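6. Working at the mixed-item table

Istdale site supplement, Revision 2, issued 01/05/2019. Read together with Section 5 (Commissioning) of the Haltuvlow manual. Where the two differ, this supplement applies at Istdale only.

6.1 Scope

This section covers daily operation of the Haltuvlow arm at the mixed-item table: preparing the table, running a handling list, dealing with a held pick, and handing the table over. It also states which tasks have moved from the attendant to the arm and which have not. It does not cover replacement of the gripper, the cable set or the base unit. Refer those to Dedoson service.

"Attendant" means the person signed on at the table. "Planner" means the person who writes the handling list in Miranda, the scheduling program. At Istdale the same person may do both jobs on one shift but must sign on separately for each.

6.2 What changes for the attendant

Before the arm was installed, the attendant moved each item by hand, compared the result with a printed sheet and initialed the sheet. The printed sheet is withdrawn. Moves are now made by the arm and recorded by Miranda. The attendant's work is as follows.

Setting out. The attendant still places every item at the start of a list. The arm does not open cartons and does not fetch from shelves.

Watching. The attendant stays within reach of the hand control while the arm is enabled. Paperwork for other tables may be done in this time. Work that requires leaving the room may not.

Deciding. When the arm holds a pick, the attendant chooses whether to retry, reposition or skip. Under the old method this was part of moving the item and was not written down. It is now a recorded entry with a name against it, and new attendants should be told so before their first shift.

Lifting and reaching are reduced. Standing time is not reduced, and time spent looking at one spot is greater than before. Supervisors shall plan a change of attendant at the midpoint of any shift with more than one full list.

NOTE: The recorded retry count belongs to the list and the item. It is not to be used to compare attendants.

6.3 Preparing the table

1. Confirm that the arm is disabled and the hand control is in its holder.

2. Check the table surface. If a cloth is fitted, pull it flat across the top and leave the overhang free at the front. Do not tape the overhang to the floor.

3. Wipe the metal vessels with a dry cloth. Polish and oil are not permitted on any item in the handling list.

4. Place the receiving vessel first, then the items. Leave a hand's width between neighboring items where the table allows.

5. Sign on in Miranda and open the handling list. Compare the list with the table, line by line. Delete any line for an item that is not present.

6. Set the room lights to the position marked on the wall switch. Do not bring in a desk lamp.

7. Step back behind the floor line and enable the arm.

CAUTION: Do not reach across the table to straighten an item after step 7. Disable the arm first, even for a small correction.

6.4 The approach view

During approach, Miranda shows the feed from the wrist camera on the attendant screen. The feed is for the attendant's use in judging a held pick. It has no zoom and cannot be paused. Early in an approach the item may be partly outside the view, and the arm commonly puts its own shadow over the surface it is approaching. Neither condition is a fault. 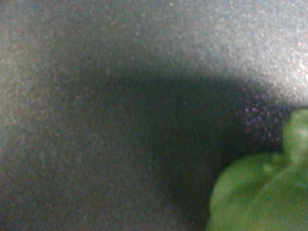 The arm makes up to two corrections on its own before closing the gripper. Each correction appears in the message line as ADJ followed by the item name. The attendant takes no action on an ADJ message. If the message line shows ADJ for the same item in every run of a list, inform the planner, who can move the start position.

Focus is fixed. An item close to the wrist appears soft at the edges, and the view is grainy in low light. Attendants who previously inspected items by eye should continue to do so at the table before the run. The approach view is not a substitute for inspection and is not accepted as an inspection record.

6.5 Handling into and out of metal vessels

Metal pots and pans require more attention than plastic bowls. The inside surface returns the room light to the wrist camera, and the position of the glare changes as the arm moves. The wall of the vessel also limits how far the gripper can open.

1. In Miranda, select VESSEL and choose the vessel type. If the type is not listed, choose DEEP for any vessel with a wall higher than the item and SHALLOW for all others.

2. Place the vessel so that any handle points away from the base unit.

3. For removal from a vessel, set the item clear of the wall. The open gripper needs room on both sides.

4. Run a single approach with CLOSE set to OFF. Watch the approach view until the arm stops.

5. If the item can be told apart from the glare throughout the last part of the approach, set CLOSE to ON and proceed.

6. If it cannot, disable the arm, turn the vessel a quarter turn and repeat from step 4.

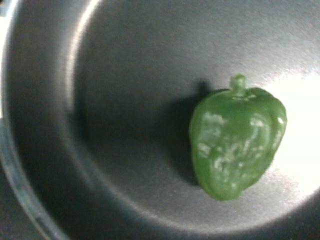 Two unsuccessful repeats are the limit. After the second, mark the line MANUAL and move the item by hand with the arm disabled. A MANUAL line is a normal result. It is counted in the shift total in the same way as a line completed by the arm, and no explanation is required from the attendant.

Lightweight replica items can tip when one finger touches before the other. If an item tips inside the vessel, do not retry from the screen. Stand the item up first. The arm assumes the pose entered in the list and will close at the height of the upright item.

CAUTION: A vessel can be carried upward with the item if the gripper catches the rim. Press STOP on the hand control at once if the vessel moves. Do not hold the vessel down by hand during a run.

6.6 Clear and translucent items

Rims and walls of clear or translucent material may be reported by Miranda in the wrong place, or not reported. The system tends to respond to highlights along the edge and to treat the material between them as open space. An item standing near such a rim can be reached safely only if the rim is entered in the list as a keep-out.

1. Open KEEP-OUT and select ADD BY HAND.

2. Jog the wrist to a position above the nearest point of the rim. Press MARK.

3. Repeat along the rim at the side facing the item to be picked. Four marks are normally enough for a bowl.

4. Set the height to the top of the rim plus the default margin.

5. Save, and run one approach with CLOSE set to OFF.

Keep-outs are stored with the list and not with the object. If the object is moved, every mark must be entered again. This is the step most often missed at handover.

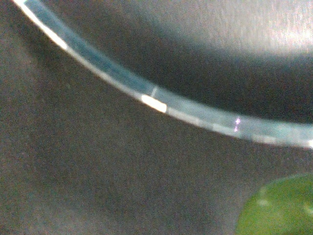

Muchen Fang objects to leaving this with the attendant. In review comments on the first revision, Fang wrote that marking a rim by hand is planner's work, that it takes longer than the move it protects, and that an attendant with a list already running late will skip it. Fang asked that Miranda refuse to start any list containing a translucent item without a keep-out.

The comment is accepted in part. Miranda now shows a warning at list start when an item is tagged CLEAR and no keep-out is stored. The warning can be dismissed only under a planner sign-on. The marking itself stays with the attendant, as the planner may not be at the table. Supervisors shall allow time for it in the shift plan, and the list timer does not run while KEEP-OUT is open.

6.7 Held picks

A held pick is any pick the arm has stopped without closing, or has closed and released. The arm waits above the item with the gripper pointing down. It will wait without limit.

1. Read the message line before looking at the table.

2. HOLD-VIEW: the item was not found. Check the lights and the item position. Choose RETRY or SKIP.

3. HOLD-FORCE: the gripper met resistance. Disable the arm, check for contact with a vessel or a neighboring item, reposition, enable, choose RETRY.

4. HOLD-PATH: a keep-out or the table limit is in the way. Choose SKIP and inform the planner.

5. Enter your initials when asked.

The hold log on the attendant screen keeps the last 16 entries. Older entries remain in Miranda and can be read under a planner sign-on.

NOTE: Choosing RETRY repeatedly without changing anything on the table gives the same result in most cases and adds wear to the finger pads.

6.8 Crowded tables

Lists that combine tableware, cookware and small loose items place more demands on setting out than on the arm. Flat items such as plates and cutlery should be listed last. A round item that can roll should be placed on the side away from the base unit, where it is less likely to be touched by the upper link.
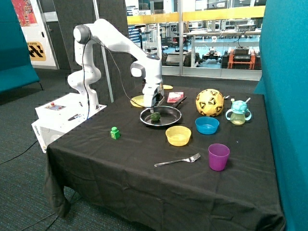
Keep the space above the table clear to the full height of the arm. The cable along the outside of the arm needs slack at every joint, and a list that takes the gripper repeatedly from one end of the table to the other should be observed for one complete run before it is released for routine use.

Cables on the floor are to be routed away from the side where the attendant stands. Partitions may be moved for access but must be returned before the arm is enabled. Visitors stay outside them.

If the attendant considers the table too crowded to watch, the list is to be split. The attendant may split a list without approval from the planner. Use SPLIT in the list menu and enter the last line to be run in the first part.

6.9 Handover

1. Let the current line finish, then disable the arm.

2. Leave items where they are. Do not reset the table for the incoming attendant.

3. Go through MANUAL lines, held picks and keep-outs together, at the table.

4. Outgoing attendant signs off. Incoming attendant signs on.

5. Complete Form 415. Enter the cycle count shown under STATUS.

The finger pads are inspected every 3,000 cycles. If the count will pass this figure during the incoming shift, carry out the inspection at handover. See Section 8.2 for pad limits.

6.10 Retained hand skills

Each attendant shall complete one list by hand, with the arm disabled, every September and at any return from long absence. Lines are entered as MANUAL. The exercise is done on paid shift time and the result is not graded.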